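Research > Manipulation > Learning from Demonstration
9 min read
14 shares · 3 comments

4.2 What the hand-held demonstrations do and do not show

The case for collecting demonstrations with a hand-held gripper is usually made on speed. A person picks up the tool, does the task, and puts it down. Remote control, the argument goes, is slow and tiring, and it yields fewer usable episodes per hour. We do not dispute the speed. We do dispute the step from "more episodes" to "better policies," which the Clasley report takes in a single sentence and which later work has mostly repeated.

Our doubts began with the table-clearing task. The same operators gave demonstrations under two conditions: by hand with the Clirar tool, and by remote control of the Grukeck arm. Each operator worked in both conditions over 7 sessions. The hand-held episodes were shorter and looked smoother on playback. When we replayed them on the arm, though, many asked for wrist motions that the arm could reach only by passing close to a joint limit. A person's elbow goes where it likes. The arm's does not, and nothing in the recorded data says so.

Filtering out the unreachable episodes is the standard answer. It works, in the narrow sense that the remaining episodes can be replayed. It also throws away the awkward grasps, the ones taken from the far side of a pile or under another item, and those are the grasps a policy most needs to see. The Oei filter, used with its default settings, removed up to 7 episodes from a single session. We have not found a published result that reports success rates on cluttered tables before and after such filtering.

A second concern is the choice of objects. Household clutter (Figure 3) mixes soft wrappers, cartons, bottles and foam fruit nets, and a demonstrator treats each differently without thinking about it.

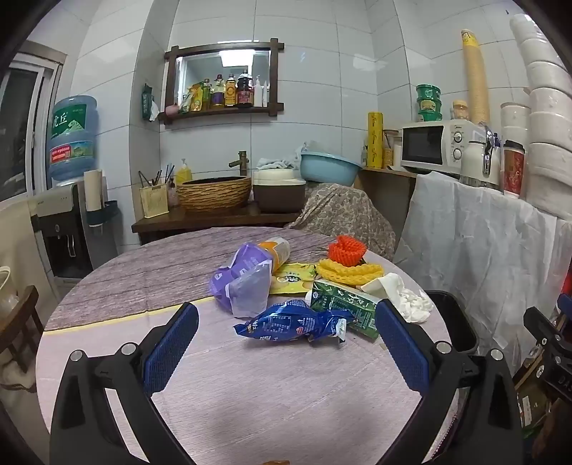 Squeeze force is not recorded by the tool; only the opening width is. For a stiff carton the width is a fair stand-in. For a crumpled wrapper it says very little, and two demonstrations with the same width trace may have held the item quite differently. Remote operators cannot feel the object either, but their commands at least pass through the motor that will later do the job.

We therefore treat the hand-held data as a source of rough approach paths and make no claim that it teaches contact. Section 5 tests whether even that weaker use survives a change of table height.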